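Teaching a Lab Arm to Move Well Plates by Remote Control

Final report, Automation Project Course
Group members: Violeta Ibarra, Ayanda Cele, Xolani Hendricks
Supervisor: Hendrik Naidoo

1. Background

Our group was asked to find out whether a person with no robotics training could teach an arm to pick up a well plate and set it down in another holder. The usual way at Atstead is to write down waypoints and have a technician adjust them by hand. That works well until somebody moves a holder, and then the whole list has to be checked again.

We chose remote control over guiding the arm by hand. Hand guiding was quick to learn, but the operator's body kept blocking the view of the deck, and pushing on the arm made the last part of the approach shaky. With a controller, the operator looks at the same view that the learning program gets -- a point our supervisor insisted on from the first meeting.

2. Setup

All work was done in simulation. Violeta built the deck in Sendel, and Xolani wrote the link between the controller and the simulated arm. The operator moves the gripper with one stick, turns it with the other, and opens or closes it with a trigger. A recording starts when the trigger is pressed halfway and ends when the gripper is back at its start height.

The stations carry printed labels so that a task can be given in a short form, such as "N3 to N1." We placed the holders at different angles on purpose. In our first version everything was square to the deck, and the trained program failed as soon as one holder was turned.

3. Recording the demonstrations

The main view looks straight down past the gripper. Sideways errors are easy to catch in it, but height is hard to judge, and most of our bad recordings came from lowering the gripper too far. We added a height readout next to the view in March and recorded everything again from the start.
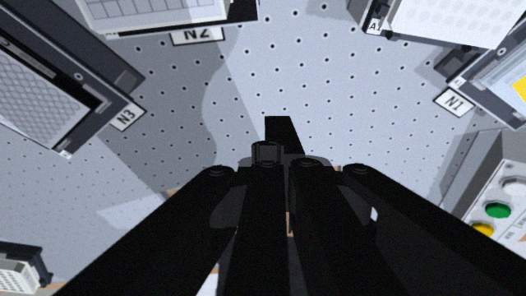
Atstead, Wednesday, June 24, 2026

Final round of recordings. With the gripper over the open deck, the N3 plate is up to the left and the N1 module is on the right, so the operator has to plan the turn before setting off. N3 sits at a clear tilt. Ayanda found it easier to match the angle first and travel second, and we made this the rule for both operators.

We kept 43 demonstrations out of 55. The rest were thrown out for touching a holder or for long pauses, which the program tends to copy.

4. Results

The trained program was tested on starting positions it had not been shown. Its usual mistake was closing the gripper too early, with the fingers still above the rim of the plate. Turning the gripper to match a tilted holder gave much less trouble than we expected.

Milagros Alvarado, from the year below us, tried the controller after 8 minutes of practice. Her recordings were slower than ours but clean enough to use.

5. Remaining work

The height problem is only partly solved. A second view from the side would help, though Xolani's link can send only one at present. We also have not tried stacking plates. The recordings and the deck file are in the course folder under Grasum, version 2.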